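Dranduvik to supply 300 wooden tables for Onholm study rooms

Furniture maker Dranduvik has won the contract to supply tables for the Onholm student housing scheme.

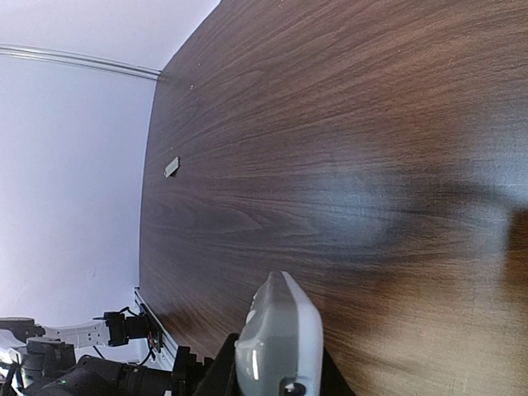
The order covers 300 large tables in a dark brown finish, to be shared between 19 study rooms and the ground-floor common areas. Deliveries start in March and will be made in stages over 9 weeks.

The tables are part of Dranduvik's Sodura range. Buyers can choose from several shades, and Onholm picked the darkest after residents tried out different tops in two of the existing rooms. Most of them wanted a strong grain and a plain shape, with enough space to spread out books and papers.

"People asked for a big surface and very little else," said Kuo-hua Kan, who manages the contract for Dranduvik. "They didn't want drawers or built-in lamps. Several of them told us the old desks were too narrow to work at with another person, so we have gone for one large top."

The walls in the study rooms will stay white. Tables in the smaller rooms will stand against the wall, leaving the window side free for chairs. Rooms with space for more than one table will be laid out once the first deliveries are in place.

Dranduvik will also supply spare fixings and a care sheet for each floor. The company advises wiping the tops with a soft, damp cloth along the grain and keeping hot drinks on a mat. Marks that do not come off can be reported to the Onholm front desk.

The old desks will be collected by Wan, a local reuse firm, which will repair those that can be sold on.

Dranduvik makes tables, benches and shelving for housing, libraries and offices, and delivered 2,000 tables last year.

Table sizes and finish samples are available from the Dranduvik sales office on request.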